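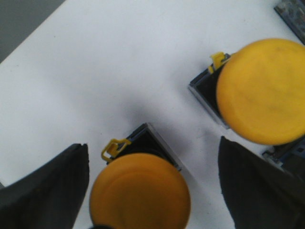

Skulton Buttons: hand-guided and teleoperated demonstrations

Summary

Skulton Buttons is a set of short demonstrations of a robot arm pressing push buttons on a table. A person showed the arm each task, either by moving it by hand or by driving it from a second, smaller arm. The set holds 2000 demonstrations. It was put together to compare the two ways of teaching on the same simple job, and to give people learning the Simard tools something small to train on.

Contact: Sylvie Fehr, who looks after the files and the task list.

Tasks

press_near: press the button nearer the gripper, then lift clear.
press_far: go over or round the near button and press the far one.
press_both: near button first, then far, without going back to the start pose in between.
hover: stop above a button without touching it, hold, and return.

The two buttons are both yellow, so colour is no help in telling them apart. "Near" and "far" are judged from the gripper at the start of the demonstration and do not change if the arm moves past one of them. If the bases are turned or shifted between demonstrations, the labels are worked out afresh.

How the demonstrations were made

By hand (folder: guided). The arm is put in its slack mode and the operator holds it behind the wrist, keeping their own hand out of the wrist camera's view as far as possible. Joint positions are logged while the arm is being moved. The motion is not replayed afterwards, so there are no commanded positions in this folder, only measured ones.

By remote control (folder: remote). The operator moves a Vumetti leader arm and the robot follows. Both commanded and measured positions are logged. The follower lags slightly, and the lag has been left in.

Each operator did a practice run before recording. Failed presses were kept and marked success = 0. A press counts only if the switch contact closed, as logged on its own channel. Do not try to work this out from the pictures, as the cap travels a short way and the gripper often hides it.

Files

Every demonstration is one folder with these inside:

wrist/ camera frames, JPEG
joints.csv time, measured joint angles, gripper opening
command.csv time, commanded joint angles (remote only)
switch.csv time, near contact, far contact
meta.json task, operator code, method, success

Times are in seconds from the first camera frame. Angles are in radians. Operators are given as codes from 1 to 6.

Splits

train: 1600 demonstrations, listed in train.txt
test: 400 demonstrations, listed in test.txt

Operator 6 appears only in test. Please keep it that way if you make your own splits and want to compare with our numbers.

Loading

Install the Skistent reader, then:

from skistent import open_set
demos = open_set("skulton_buttons", split="train")
first = demos[0]
print(first.task, first.success)

A batch size of 16 fits on a modest graphics card at full picture size. Turn it down if you load both camera frames and the full joint history.

Known problems

The near cap can run out of the bottom of the wrist view when the gripper is low. Models that depend on seeing the whole cap do badly at the end of a press.

The table is white and picks up soft shadows from the bases. Lighting was not controlled.

A few guided demonstrations have a pause at the start where the operator was changing grip. They are marked slow_start in meta.json and have not been trimmed.

Changes

October: corrected swapped near and far contacts in part of the remote folder. If your copy is older, fetch switch.csv again. The other files are the same.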